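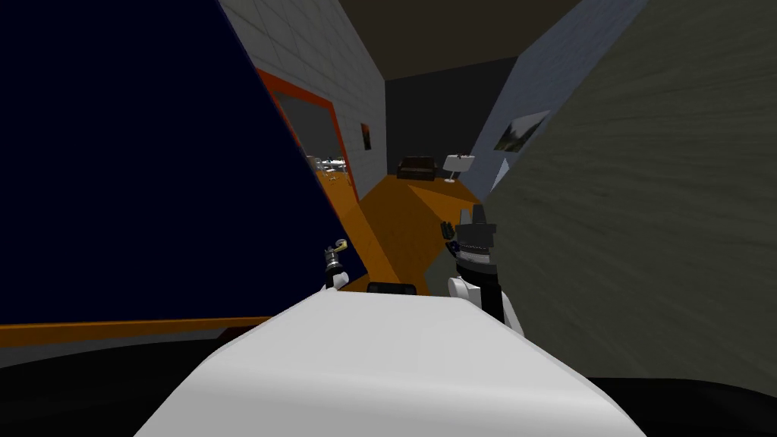

A simulated flat as seen from the robot's own position, looking down the corridor towards the living room.

The household robot has been promised for so long that the promise has become part of the furniture. Washing machines and dishwashers arrived, proved their worth and were built in under the worktop. The machine that would empty them, carry the contents down the hall and put them away has not followed. A growing number of research groups now believe that the delay can be shortened by letting robots practise in homes that exist only as software.

Trivetti, a company which builds and licenses such homes, maintains a library of 139 simulated flats and houses for the training of mobile robots with two arms. Each contains the ordinary obstacles of domestic life: corridors, doorways, low couches, lamps on thin stands. A robot may be set down in any of them, given an instruction and left to attempt it many times over, at no cost in crockery.

The instructions are modest. Fetch an item from the kitchen counter. Pick up what has been left on the floor. Take an object already in the gripper to another room and set it down. A person would scarcely count these as chores, yet they contain most of the difficulty. The robot must know where it is, pass through a doorway with its arms drawn in, judge how far away a thing lies and close its fingers at the correct moment.

Results published by the company in October describe a trial of 520 attempts at a single fetching task. The robot completed 60 per cent of them without assistance. Failures were grouped into seven kinds, of which dropping the object was among the least frequent. Far more attempts ended with the machine in the wrong room, or in the right room and facing the wrong way.

That finding will surprise readers who suppose that the hand is the weak point. Grasping remains hard, particularly with soft or shiny articles, but it has been the subject of steady work for decades. Moving through a home while keeping a task in mind has received less attention. A long corridor presents few features by which a machine may fix its position, and a wall close at hand can fill most of its view at the moment when it has to decide where to turn.

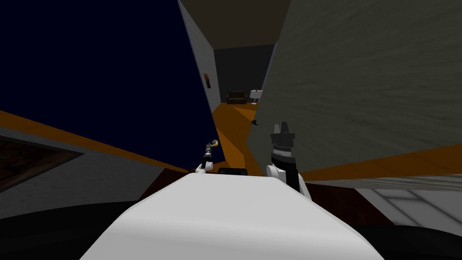
Small articles on the floor present a further difficulty. From several metres away, a dark object may occupy only a handful of points in the robot's vision, too few to say whether it is a shoe, a remote control or a toy. The usual remedy is to drive closer and look again. This is slow, and in a real household the object may well have been moved by the time the robot arrives.

There is also the question of whether skill acquired in simulation survives the journey out of it. Simulated floors are level and evenly coloured. Simulated lamps do not trail their flexes across the hall. At Cisdale, where a furnished test house has been in use for two years, robots trained wholly in software are given the same tasks among real rooms and real clutter. Their performance falls sharply in the first week and recovers in part once the training has been adjusted. The staff there regard the fall as normal – a measure of what the software has left out.

The shop floor tells a more encouraging story. The Barajas warehouse at Plollosthorpe has placed mobile machines on its restocking shift, where they move totes between fixed shelving and a packing bench. The aisles are of known width and the totes of one size. The machines are slower than the people who work beside them, but they can be left to the job through the night, and the management intends to keep them.

It would be unwise to draw too close a comparison. A warehouse may be arranged to suit the machine, with markings on the floor and nothing left lying about. A home is arranged to suit its occupants, and few would agree to move the couch. Those developing domestic robots must therefore accept the building as they find it.

For the present, the fair answer is that machines can do parts of some household chores, in some rooms, with a person near enough to step in. Trivetti plans to extend its library to homes with stairs, which the current robots cannot climb. Cisdale will begin a longer trial of tidying tasks, including the sorting of laundry, when its second test house is ready.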